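# How Zukham sells a break-up

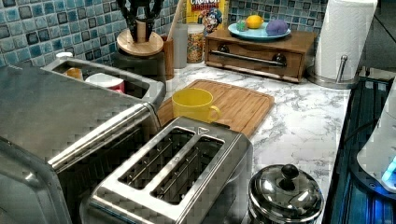 *2 min read*

When Zukham's two leads stopped following each other in March, entertainment desks treated the unfollow as a statement. The streaming drama's publicity office issued none. Within a day the separation was reported as fact, sourced to a fan account that monitors cast profiles.

The method is well established. A tracker logs changes in follows, likes and tagged locations, and a gossip site converts the log into a headline. Plorkville, the newsletter that ran the item first, published 5 updates in one evening. 4 of them cited the same screenshot.

Denials travel poorly. The agency Mendonça, which handles both actors, confines its replies to 200 words and does not comment on private accounts. Its reply reached the sites after the story had been syndicated, and most appended a single line at the foot of the page.

Jiro, a cast-tracking app, charges publishers 250 dollars a month for alerts. It labels each alert "observed" or "inferred". The label is usually dropped on republication, so an inferred split and an observed one read identically by the time they reach a reader's phone.

The leads remain under contract for the next season.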